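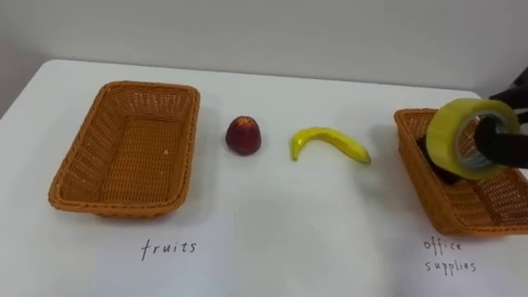
The Potivia Touchline, Issue 3, page 3

How to get yourself back into playing football after a long time away

Every March, when the evenings start to stretch out a bit, we get a little flurry of letters from people who used to play and would like to again. Some stopped when the children came along, some had a knee that never felt right, and plenty just drifted off when their old team folded. If you're one of them, welcome back! I had six winters off myself before I turned up at the Trosmont pitches in a pair of boots that had gone stiff as boards, and I made nearly every mistake there is to make, so what follows is the slow and sensible way in that I wish I'd taken.

I've written it with small-sided football in mind, as that's where most returning players end up, but it'll do just as well if you're hoping for a full game on grass. If you've had an operation or something is properly sore, have a word with your doctor or physio first.

Step 1: Walk, then jog

Find yourself a flat loop and measure out 3000 metres. The path round Postton park is lovely for this, though any quiet streets will do. Walk it briskly the first few times. When that feels easy, jog the first 1000 metres and walk the remainder, and carry on like that until the jogging part no longer leaves you puffing. Then you can start mixing it up, with a jog to one lamp post, a walk to the next and a slightly quicker run to the one after.

Please don't sprint yet. I know the temptation (there's always a bit of you that wants to see whether the old pace is still there), but calves and hamstrings that have spent years under a desk don't take kindly to being asked all at once.

Step 2: Make friends with the ball again

Take a ball out with you on the days you aren't running. A wall is the best training partner you'll ever have, as long as it isn't the neighbour's. Stand a few paces back, pass with the inside of your foot, and let the ball come across your body before you stop it. Swap feet often. Your weaker one will be dreadful, and so was mine, and it does come back.

Once your touch has settled down, try taking the ball on the half turn. Open your hips as it arrives, look over your shoulder before it gets to you, and move off in the direction you looked. In a small-sided game you hardly ever have time to stop the ball dead and admire it, so this one habit

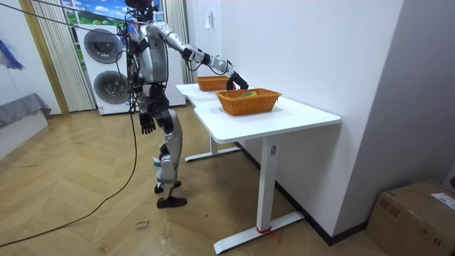
is worth more than any amount of keepy-uppies in the garden. Do it gently at first and build up the weight of the pass as you go, and if you can talk somebody into feeding you the ball from different angles, so much the better. Ten minutes or so is plenty to begin with. Stop while you're still enjoying it and you'll want to go out again tomorrow.

Step 3: Sort out your feet

Old boots look fine in the cupboard and then come apart at the toe on the first damp evening. Bend the sole back and have a good look at the glue. More to the point, check what surface you'll be playing on. Long studs are no use on an artificial pitch, and many places won't let you on in them. Short rubber studs are kinder to the knees and will see you through most of the year.

Wear new footwear round the house for a few evenings, with your football socks on, before you play in it. Shin pads too, please, even for a friendly kickabout. The small ones that slip inside the sock are comfortable enough that you'll forget about them.
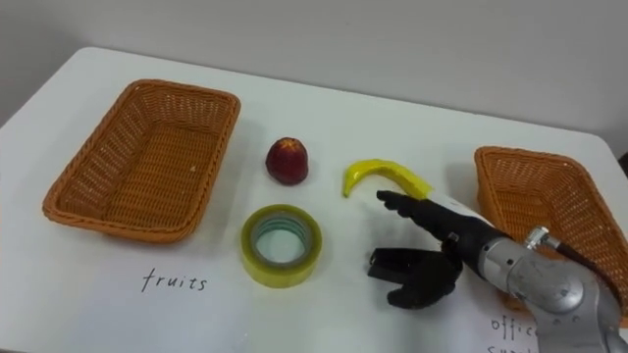 Step 4: Choose a gentle first game

Look for a session that calls itself social, casual or returning players, and ring beforehand to ask what the standard is like. People who run these things are nearly always glad to be asked. The Nordin evening league has a friendly division, but I'd leave even that until you've had a month of kickabouts, as there's a table, and a table does funny things to grown adults.

Get there early and warm up properly. Jog a few widths, swing your legs, do some side steps and a couple of slow turns with the ball. Offer to go in goal for the first spell, which gives you a chance to watch how the others play and makes you popular straight away.

Step 5: Look after the day after

You will be stiff. A short walk the next morning helps far more than a day on the sofa, and so does a decent meal once you get in from the game. Leave a couple of clear days before you play again, and longer if the stairs are still a struggle. If something hurts sharply on one side only, give it a rest and get it looked at.

Next issue: choosing goalkeeping gloves, and how to wash them without ruining the palms.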